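Rope and cord: keeping the ends tidy

Most rope is ruined from the ends inwards. A length that has been cut and left will lose its shape over a season, and once the braid opens up past a hand's width you may as well cut that part off. Ten minutes at the bench saves a good deal of it.

Sort before you start. Put braided rope in one heap, twisted rope in another, and anything electrical well away from both. Cables get grabbed by mistake more often than you would think, and a knife does them no good. Throw out rope that feels stiff or gritty when bent, or that has gone thin in one place. Keep the bad pieces for tying up garden waste if you must, but cut them short so they never end up holding a ladder.

A wooden bench top is the best place to work. Sweep it first, as grit works its way into the braid. If the wood is varnished or oiled, put a scrap board down for cutting and do the rest on the bare top.
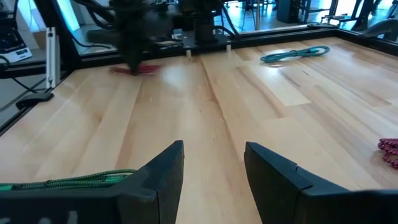
Braided rope on the bench, with the red end splayed out.

When an end has fanned out like the red one, don't try to push the strands back into the braid. Go back to where the weave is still tight, wrap masking tape round it three times, pull the tape hard, and cut through the middle of the tape with a sharp knife. Both sides of the cut stay closed. Scissors chew braided rope and leave one side longer than the other.

What you do next depends on the fibre. Nylon and polyester can be melted. Hold the end near a small flame, not in it, and turn it until the edge has gone glossy. Leave it to cool before touching it – melted nylon sticks to skin and burns badly. Do this outdoors or with the window open. Cotton, jute and hemp will only char, so they need whipping with waxed thread. Make the whipping at least as long as the rope is thick, and one and a half times is better.

If you don't know what the rope is, test a few loose fibres in a saucer. Synthetic fibres shrink into a hard bead. Natural ones burn to ash.

Coiling

Coil rope in loops the length of your forearm and give each loop a half turn as it goes on, so it lies flat. Don't wind it round your elbow. Finish with two turns round the middle and tuck the end through. Hang it on a wide peg, as a nail leaves a kink.

Cables are better left in a loose loop with the plug end on the outside. Tie them with a strip of soft cloth or a hook-and-loop strap, never wire.

Labels

Vratislav Rusnák wrote in April to say he puts the length on a paper tag and covers it with clear tape. I have copied him. Centimetres are easiest: the long one in my shed says 907 and the washing line spare says 600. Write the new figure down whenever you cut a piece off.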